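Mustberg Heavy Table Felt, Bottle Green

If you play cards, tiles or dice at home more than once a month, you'll know how much a proper cloth changes the evening. Cards lift cleanly, dice stop where you can see them and the clatter drops away. We've sold table felts at Lirneck for years and the Mustberg is the one we keep going back to for our own Wednesday games.

It is a wool blend, 411 grams per square metre, with a brushed top and a plain woven back. The weight matters. Thin felt creeps towards whoever deals hardest, and by the third hand you're tugging it straight again. This one stays put on bare wood, and on glass it needs only the corner clips (4 in the pack, fits tops up to 5 cm thick).

The green is a deep one, easy on the eyes under a low lamp, and red and black suits both stand out well against it. We also keep it in burgundy and slate, though slate tends to sell out by October and takes a while to come back!

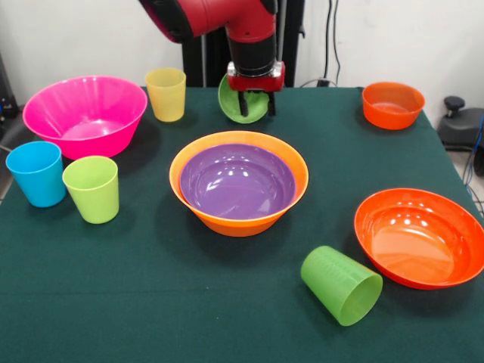 Pantelis Drakos wrote to us that he'd had his doubts about the brushed top, having grown up playing on baize so worn you could nearly see through it, but that after a winter of tavli and rummy he wouldn't go back. His only grumble was the fold lines, which took two days to drop out. A fair point. Hang it over a door overnight, or run a cool iron across the back with a damp tea towel in between, and they go much faster.

Sizes
Small, 100 x 100 cm, suits two to four players
Medium, 100 x 150 cm
Long, 100 x 200 cm
Cut to order, up to 160 cm wide, allow an extra week

Edges are overlocked in matching thread on all sizes. If you want a bound edge — it does look lovely on a round table — choose the Ververidis finish when you order and give us the diameter, not the circumference. Bound cloths can't be returned unless there's a fault.

Care
Brush with a soft clothes brush after play. Blot spills straight away with kitchen paper and cold water, and don't rub. No washing machine and no tumble dryer, please. Candle wax will come out if you let it go hard first and lift it with the back of a spoon.

Goes well with
Stemidetti linen-finish playing cards, twin pack
Corner clips, spare set
Cotton storage tube, medium or long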